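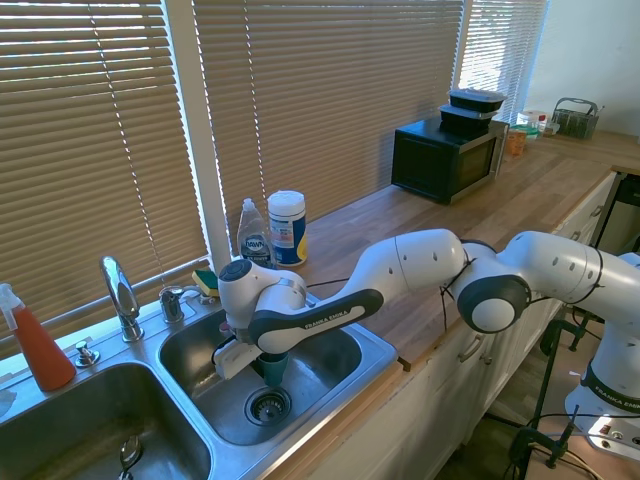

What is a double sink for? One bowl for washing, the other for rinsing, so soapy water and clean water stay apart.

Chapter 7. The Sink

Start of the wet work. Read before Wednesday's practical, all of it, not just the box at the end.

Most kitchens you go into will have one bowl or two. Two is easier. Left for wash, right for rinse, or the other way round if the draining side says so. Pick one and stick to it for the whole session.

Order of washing. Glasses and cups first, then cutlery, plates, pans last. Old rule, older than the taps. A household manual of 1858 has it nearly word for word (see p. 143). Grease goes in last, water stays usable longer.

Plastic cups: seperate note. They hold on to fat more than glass does. Hotter water, a bit more washing-up liquid, rinse inside and out. Stand upside down to drain.

Sponges. Yellow and green kind, soft side for plastic, rough side for pans. Never the rough side on a clear lid. Squeeze out after use, leave somewhere the air can get at it.

Spray cleaners and wipes are for surfaces. Not for anything you drink from. Table on p. 139 gives which goes where, learn it.

Strainers get emptied after every load, then the bowl itself gets washed, then the taps. People forget teh taps.

Allow 20 minutes for the first exercise. Aprons on, sleeves up.

7.1 Filling the bowl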